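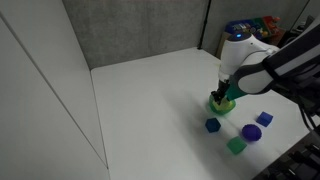
Gripper at the green ring, cubes and ball still on the table.

Hand guiding vs. remote for pick and place?

benchrat30: Setting up demos for a toy sorting task. I'm recording over remote with the Telolero handset. A coworker wants to switch to pushing the arm by hand. Which gives cleaner data?

Matos_fan: By hand. You feel the contact through the arm. With remote I press too hard on things like that ring.

zusham_user: Disagree. When you guide by hand, your sleeve ends up in every camera view. We threw out 11 demos over that. Slow the remote down to half speed and practice first.

benchrat30: Half speed helped with single cubes. Stacks are where I have trouble.
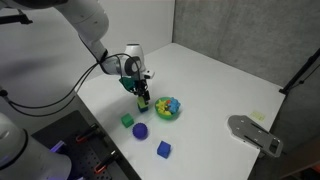

I have a green block on a blue one between the fingers and I want them to go down together. My lowering is jerky on remote, and I stop too often to check the height.

Matos_fan: That is the case for hand guiding. One smooth move.

zusham_user: Or add a side view for height. Also move the bowl between demos, or it will only learn one spot.

benchrat30: I'll record 30 each way and compare.

Comments (2)

Herkance: Trim the pauses before you train.

gearbox1620: Keep a few of them. Ours rushed the grasp without any.

This site uses cookies. Accept | Settings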